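When a Toast Robot Stops and Won't Budge

I work at Zustgate, a robot workshop in Pritbridge, and my favorite job sounds a bit backwards. I find out why robots stop! Today I want to tell you about a fault we call a lost grip. It sounds simple (you drop stuff all the time, right?), but for a robot arm it's a real puzzle.

Our arm has a pretty ordinary task. Bread, a spatula, a toaster oven with a door that folds down. You could do it half asleep.
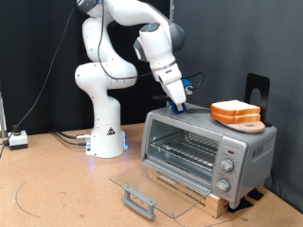

Now, a robot doesn't feel a spatula the way you do. It squeezes with two fingers and checks how far apart they are. If they close more than they should, the spatula has probably slipped. One morning in May our arm squeezed, lifted, and the numbers came out wrong. The fingers were 2 millimeters closer together than the program expected. That's tiny – a couple of stacked pennies is thicker – but the program said STOP, and the arm froze right there in the air.

I was so annoyed. I wanted toast!

But freezing was the right thing to do. Think about carrying a full glass of juice in the dark. If you feel it tipping, you don't start running.

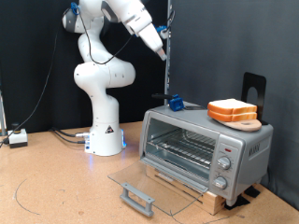
So what had gone wrong? My first guess was the fingers. I checked them for crumbs and grease, and they were clean. Then I read the log, a kind of diary the robot writes for itself. It had 1,113 lines in it, and yes, I read them all, with a sandwich. Near the end I found 3 warnings in a row, all from the same moment, just as the fingers closed.
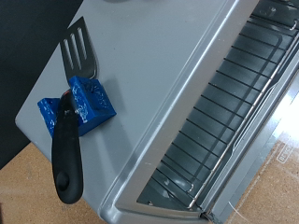 The arm had come down a little crooked. It was pinching near a corner, where there's less to hold on to. Try it with an eraser: pinch it by one corner, then give it a wiggle. Then pinch it across the middle and wiggle again. Feel the difference?

We taught the arm to line itself up before it squeezes, and then we ran the pickup 50 times.

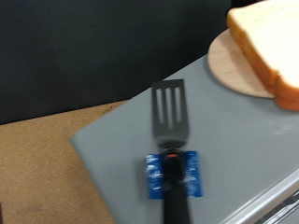

The spatula, with the bread close by.

If you ever visit a robot that has stopped, please don't poke it or try to help it along. A frozen arm can still have its power on, and it might start moving again. Stay back and call a grown-up who knows the machine. Even I hit the stop button before I reach in, every single time.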